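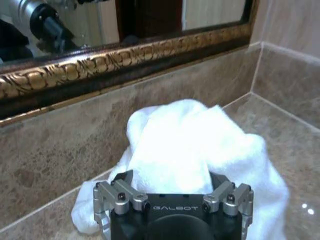 Dhillon Bookkeeping
Bookkeeper for small landlords, Ledemine

A client got a water bill for more than $400 on a house that normally runs a quarter of that. I spent most of a morning on it, so I'm writing down what I did in case it helps someone else with a bill like that. Thread.

8 replies

First thing I look at is the letter next to the reading. On our bills it's an A or an E. A is actual, meaning a person or a radio picked up the number. E is estimated. The letter is tiny and sits to the right of the current reading, and most people pay the bill without seeing it.

This one was an E. The bill dated 1 February 2022 gave the current reading as 1,264. I asked the client to go out, lift the lid, wipe the dial and text me the number. The meter said 1,141.

A meter doesn't run backward. If the dial is lower than the bill, the bill guessed high and you have been charged for water you haven't used yet. It does even out in the end, but in the meantime the utility has your money.

Before you call, take a photo of the meter with the serial number showing. Check that the serial number matches the bill. I have had two neighbors on the same street paying each other's water for years, and it only came up when one of them sold.

Also check the units. Ours bills in hundreds of cubic feet but the dial shows more digits than the bill does. The last two don't count for billing. People read all of them off, get a giant number, and then argue with the office about the wrong thing.

31 likes

Pikitz Water handles our side of the county. The number on the front of the bill goes to payments. You want the one on the back under "service and metering." The payments people are polite but they can't change a reading.

What I say on the call, more or less: I have an estimated bill, I have today's actual reading, I have a dated photo, and I'd like a corrected bill. Then I stop talking. If you start in on how high the bill is, they send you the leak brochure.

Ask for a reference number before you hang up. Write it on the bill itself. I keep the paper copy for this and nothing else.

Ask one more question while you have them: how many estimates in a row have there been? Three or more here means somebody couldn't get to the meter. In this case there was a planter over the lid. The client moved it that afternoon.

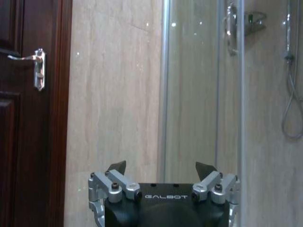 If the bill is an A and it's still high, then it's time to think about leaks. Turn off every tap, don't run the washer, and write down the reading. Go back in an hour. If the small wheel on the dial has been turning the whole time, water is going somewhere.

It's usually a toilet. A few drops of food coloring in the tank, wait 20 minutes, look in the bowl. If there's color, replace the flapper. It's a cheap part and you don't need a plumber for it.

12 shares

After toilets I'd check the outdoor spigots and the line to the sprinklers, if there is one. Sprinkler leaks are a pain. They only show when the zone is on, and the zone is on before anyone's awake.

Someone asked in the replies about the sewer part. Yes, it's tied to the water part. On our bills sewer is the bigger half, so when the reading gets corrected make sure they redo both lines. I've seen a corrected bill come back with only the water changed.

Someone else asked about autopay. I don't turn it off for clients. I do tell them to set an alert for anything above their usual amount. The bank will let you do this – look under notifications, not under bill pay.

For landlords: if the tenant pays the water and the account is in your name, get your own reading on move-in day and another on move-out day. Put both in the lease file. An estimate that lands in the middle of a turnover is miserable to split fairly.

The Skeviseck side of the river is on a different utility and I don't know their forms. Their bills don't use the A and E letters as far as I know. Call and ask how they mark an estimate.

The corrected bill takes one cycle here. They put a hold on the old one so no late fee goes on, but you have to ask for the hold. Rates go up in April, so if you have an estimate sitting there now I'd get it fixed before then.

5 comments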